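3.2 Collecting demonstrations by remote control

We gathered all of our demonstrations in simulation, with a person steering the arm from a desk across the room. Our earlier attempts, which we made in February with a real arm and the hand-guiding mode that came with it, taught us a good deal about how people like to teach. When you hold a robot by the wrist and walk it through a task, you feel the weight of it, and you tend to move slowly and in big, generous curves. When you steer it from a distance you lose that feeling, and you begin to stop and start, to look and think, and to nudge. Both ways of teaching have their charm, and we were fond of the first, but the second let us change the room, the table and the objects as often as we wished, and so it is the one we settled on for the work reported in this paper.

The steering program, which we call Neter, is deliberately plain. The person holds a small handheld controller in one hand, and the gripper follows the hand's motion for as long as a button under the thumb is held down. Letting go of the button freezes the arm where it is. This gives the person a chance to shift in the chair, bring the hand back to a comfortable place and carry on, much as one lifts a computer mouse when it reaches the edge of the desk. We tried a version without the button and our demonstrators disliked it at once – their shoulders were sore before lunch, and the recordings were full of small corrections that had nothing to do with the task.

The rooms and objects come from Cinerari, our own collection of household scenes. Each scene places a handful of everyday things on a table and asks for one of them to be picked up and moved. We did not tidy the tables first. A person teaching a robot at home would have to work around whatever had been left out that day, and we wanted our demonstrators to face the same mild nuisance. Tall things are the most troublesome, as the arm must either go over them or find a way past, and people differ quite a lot in which they prefer. Some of our demonstrators lifted everything high into the air as a matter of habit. Others slid along just over the tabletop and seemed to enjoy the close passes.

In total we recorded 460 demonstrations and kept 348 of them for training. A recording was set aside if the object was dropped, if the arm knocked over something it had not been asked to touch, or if the demonstrator told us that the attempt should not count. We took that last kind of report at its word, even when the motion looked perfectly fine to us on replay. A further 115 recordings, made later and in rooms that do not appear in the training set, were held back for testing.

Figure 2 is taken from one of the more awkward tables. The object being handled has a rounded body with a handle sticking out to one side, and a shape like that gives the person several places to aim for. Coming straight down on the body from above feels natural through the controller, while going for the handle asks for a turn of the wrist that many newcomers find hard to judge on a flat screen. We left the choice to the demonstrator in every case. The learner, Claltska, therefore sees more than one answer to the same question, and Section 4 describes how it copes with that.
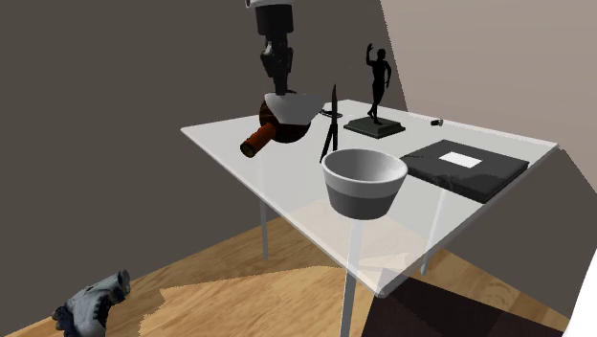
Figure 2. The gripper above a dark reddish-brown object with an orange handle in a simulated tabletop scene. Scissors, a statuette, a bowl and a flat black book or box share the table.

Replaying the recordings side by side, we noticed that pauses were most common just before contact. We had at first planned to trim these pauses away, as they make the learned motion hesitant and a little slow. After some back and forth we kept them in the raw data and shortened them only in the copies used for training – a small decision, but one that lets other groups handle the matter in their own way.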